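Cluvora planner – FAQ

Last updated 6 October 2024. Short answers, we're mid release. If yours isn't here, mail the Clenov support list.

What does Cluvora do?
Plans arm motion for two-armed robots, in simulation first. You give it a scene and a target, it gives back a path for both arms. No driving, no speech, no face tracking.

Do I need a real robot?
No. Most people never plug one in. The sim runs from the same config file, so you can swap later.

Why does the planner say "no path found" when the cup is right there?
Nine times out of ten it's the collision margin. Default is 52 mm, too fat for a cluttered table. Drop it a bit and try agian. If it still fails, check the other arm isn't parked in the way – the planner treats a parked arm as an obstacle, same as a laptop or a wall.
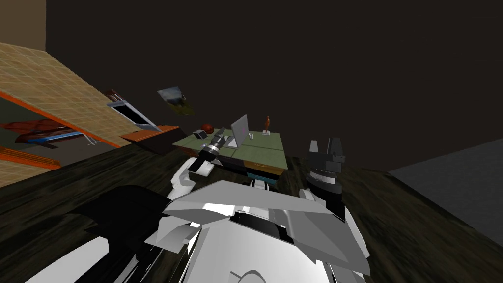
You can also turn on the margin overlay, key M, and see which object is blocking. Small stuff near the back of the table is the usual culprit.

Can both arms move at once?
Yes, since version 2. Set sync to "joint". Slower to plan, and the 108 step limit is shared between the arms, so long moves may need splitting.

Objects sink into the table when I load a room. Bug?
Old Wolline room files store height from the floor, newer ones from the table top. Run the convert tool once per file. Not per session, per file.

Perception keeps losing thin objects.
Known. Anything narrow gets merged with whatever is behind it, worse against dark walls. Hakala (our labelling tool) lets you pin an object by hand until the fix lands. Should be January.

How many rooms come with it?
84. Homes mostly, a few offices. Furniture is fixed, table objects get shuffled on each reset unless you set the seed.

It's running really slowly?
Turn off shadows. Then close the second viewer window, wich everybody leaves open.

Can I use my own gripper model?
Yes – drop it in the grippers folder and restart. Two-finger only for now.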